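How to Stop a Bookshelf from Sagging

Every shelf starts out straight. Then you buy the complete works of somebody, and by March the middle is smiling at you.
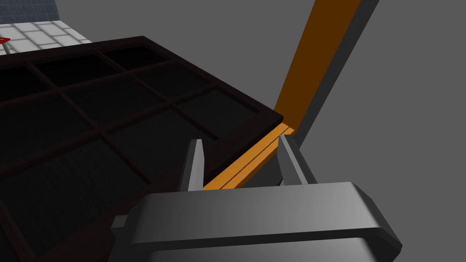
What you need

A tape measure, a pencil and a long straightedge
A drill and a countersink bit
Wood glue and a few clamps
A strip of solid wood as long as the shelf
Screws shorter than you think (see step 4)

Step 1: Find out how bad it is

Take the books off. All of them, including the atlas. Lay the straightedge along the top of the bare shelf and look for daylight in the middle. A little is normal and you can live with it for years, as I have. If you could post a letter through it, carry on.

Step 2: Flip the board

If your shelf rests on pegs and looks decent on both sides, turn it over and load it up again. The books will spend the next few months pushing it back the other way. My neighbor Halvard Nyberg considers this the entire repair and has been flipping the same board since he moved in.

Step 3: Cut a stiffener

For a proper fix, glue a strip of wood on edge under the front of the shelf. Depth is what matters. A strip twice as deep is far stiffer than one twice as thick, so resist the urge to use the fat piece left over from the porch.

Measure the inside of the bookcase, not the shelf. Old cases are never square and mine is 43 inches wide only at the top. Cut a hair short and test the fit before you open the glue.

Step 4: Glue and screw

Spread glue along the top edge of the strip, clamp it flush with the front of the shelf, and wipe off what squeezes out. Drill pilot holes down through the shelf into the strip. If you go up from underneath instead, check your screw length against the total thickness. I once put 10 screws neatly through the top of a shelf and had to call them bookends.

Leave the clamps on overnight – the bottle may promise less, but the bottle isn't holding up your cookbooks.

Step 5: Put the books back, with some sense

Heavy ones go at the ends, near the supports. Paperbacks go in the middle. This will ruin your alphabetical order, and Feven Gebremichael, who lent me the clamps, has yet to forgive me for where I put the poetry.

If it still sags, the span is too long, and you'll want an upright in the middle.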